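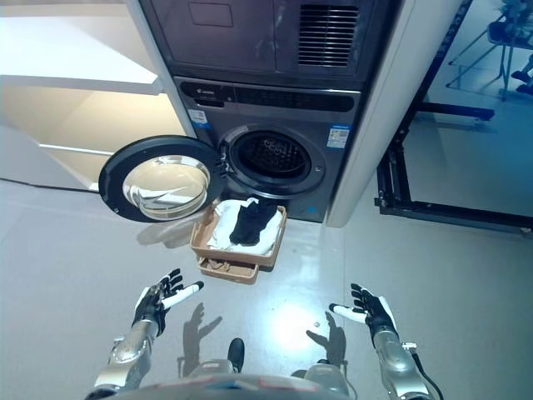 Is the shared laundry ready for residents to use?
The laundry on the ground floor at Matheson has been open to residents since the start of August, and the only work left is the second drying line and the written instructions.

Progress report to the Kidico Fund
Project: Shared laundry, Matheson building
Prepared by Benvinda Ramalho, Domach Housing Services
Period covered: up to the end of August

1. Summary

The grant paid for the fitting out of a laundry for residents who have no space for a machine at home. The machines are in, the water and drainage connections have been signed off, and the booking sheet is in use. We are inside the budget. One item is late, which is explained in section 4.

2. Work done in this period

The plumbing was finished first. The old drain sat too high for the niche we had planned, so the plumber lowered it and moved the shut-off valve to where it can be reached without pulling the washer out. This added $370 to the plumbing line. We covered it from the contingency and did not need to touch the furniture budget.

The washer is a front loader, built in, with a second unit above it. We had looked at putting the two side by side, but stacking them left enough wall for the white open shelving next to the machine. Residents use the shelves for detergent and for folded things waiting to be picked up. We ask people to clear their things the same evening.

Floor space was the main complaint in the first two weeks. People were setting bags down in front of the washer and then had nowhere to stand while the door was open. We now keep a basket in the room for each load and ask residents to bring clothes down in a bag, empty the bag into the basket, and hang the bag on the hook in the hallway. That has worked well so far.
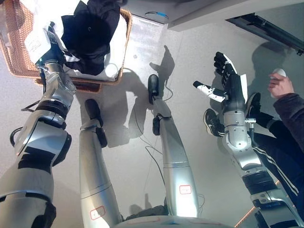 The other habit we are trying to build is sorting before loading. We had two complaints about gray towels, both from loads where dark clothes went in with white ones. The house rule is now that whites and darks go in separately, and that the basket is checked before anything goes into the drum. The same goes for pockets. A coin in the drain filter stopped the machine for most of a day, and the call-out was not covered by the warranty.

The door of the washer is left open between loads so the drum and the rubber gasket can air out. Several residents kept closing it to be tidy – a reasonable thing to do at home, but the room has no window and the gasket started to smell. We now wipe the gasket on cleaning days and leave the door alone.

3. Spending

Machines and delivery came in as quoted by Kisico. Shelving, baskets and hooks together cost $810, against a planned $900. The plumbing overrun of $370 is noted above. No other line has moved. Copies of invoices are attached to the financial form, and the remaining contingency is enough for the work still to be done.

4. Work still open

The second drying line was due by the end of the period. The brackets supplied were the wrong length and have gone back. Kisico has promised new ones, and fitting will take one morning.

The instruction sheet has taken longer than it should have. The first draft ran to almost 3 pages and residents told us they did not read it. The new version is one page and covers sorting, the amount of detergent, which program to choose, and what to do if the machine stops. It still has to be translated and laminated. 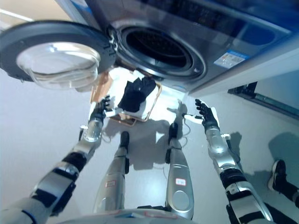

White and black items in a basket in front of the washer, door open.

5. Use by residents

Bookings are heaviest between 5 and 8 in the evening. Mornings are mostly free, and we have asked the residents who are home during the day to take those times if they can. A few people still turn up without a booking. So far this has been sorted out between neighbors and we do not plan to make the rules stricter.

The most common request is for a folding table. There is no room for a fixed one with the washer door open, but a drop-leaf on the hallway side of the wall would fit. We will get a price for it before the next report and ask the Fund whether it can come out of the contingency.

6. Next steps

Fit the drying line. Put up the instruction sheet. Price the folding table. Check the drain filter monthly and record it on the sheet by the door.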